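3.2 Plate racking task

The racking task was set up on a butcher-block table at the Hurkenel site. It uses round plates of one size, each in a different color, and a black wire dish rack standing toward the far edge of the table.

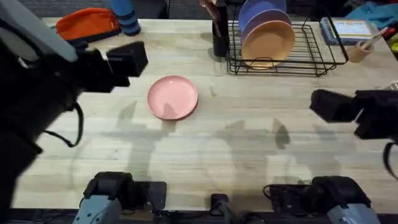 Figure 4. Pink plate flat on the table, with three plates upright in the rack.

A trial counts as complete when the last plate stands in the rack without support. The Tuvus list gives 200 trials, of which 185 were kept for analysis. 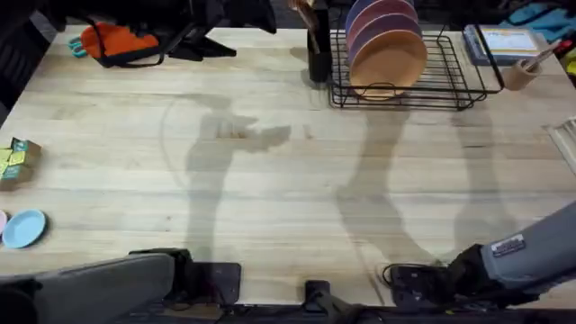

Plates lean on one another once the rack fills, so the last slot is scored separately. A plate resting on the top wires is marked as a miss.

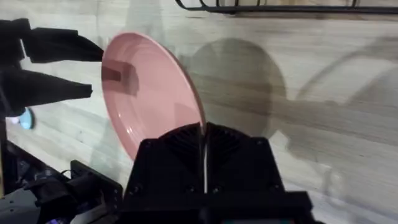 Grip point was coded by its place on the rim: near side, far side, left or right. Plates turned more than once before racking were coded at the final grip.

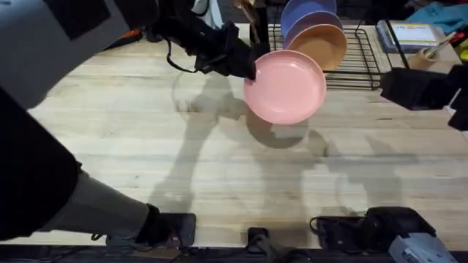
Contact with a neighboring plate was allowed if that plate stayed upright. Of the kept trials, 146 were complete under this rule. Timing was coded as in the Zomthorpe study, from first touch to release.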